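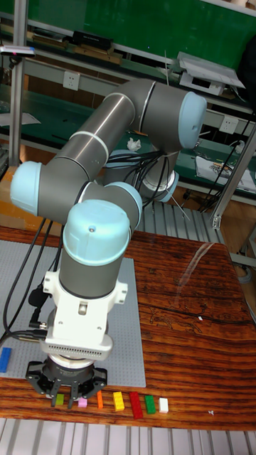

Harbour or hill village for the next layout?

tramstop_azlan wrote:
Right, I've got all winter and 2,000 bricks sorted by colour (took me most of May, loved every minute!) and I can't decide. Sorkevcombe is going to be my made-up town, with a branch line and a proper high street. Harbour at the front or hills at the back?

kelpie7 wrote:
Harbour! Boats are such fun to build and you can change them whenever you fancy. Ours has a chip shop on the quay and visitors always spot it first.

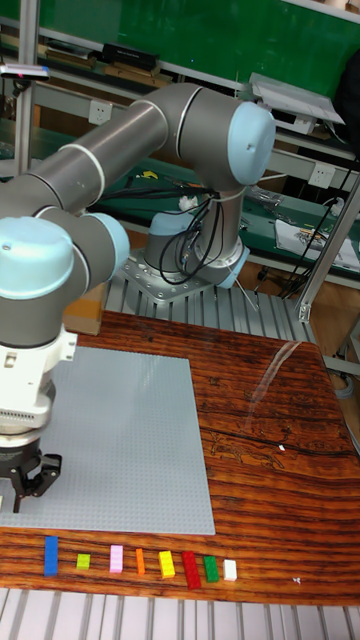
Also water is flat, so you get a big area done in one Friday evening and it feels like real progress.

mossy_gable wrote:
Disagree, sorry. Flat water looks like a car park unless you spend ages on ripples. Hills give you tunnels, and a train coming out of a tunnel never gets old.

tramstop_azlan wrote:
Argh, you're both right. Could I do a small cove with a cliff behind it?

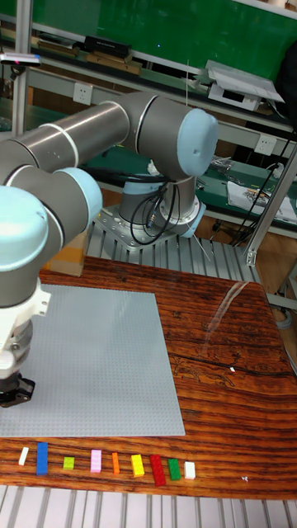 Large grey baseplate on the wooden table

kelpie7 wrote:
Yes, do the cove! Leave 20 studs for the beach though, mine was too thin and the deckchairs ended up on the track.
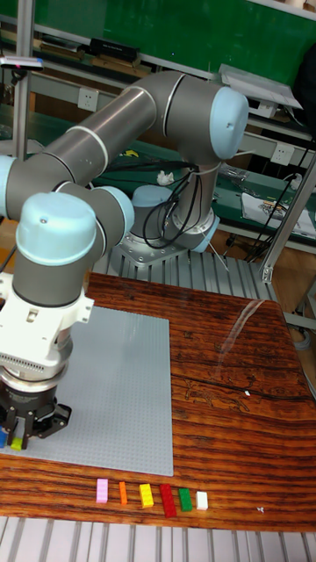 Prasetyo Entili

Go for the cliff, but build it in sections that lift off. I glued nothing on mine and still had to take half of it down to reach a derailed wagon.

mossy_gable wrote:
Sections show gaps. I'd rather have one solid cliff and long arms.

tramstop_azlan wrote:
Lift-off sections it is, with bushes over the joins. Starting with the tunnel mouth tonight!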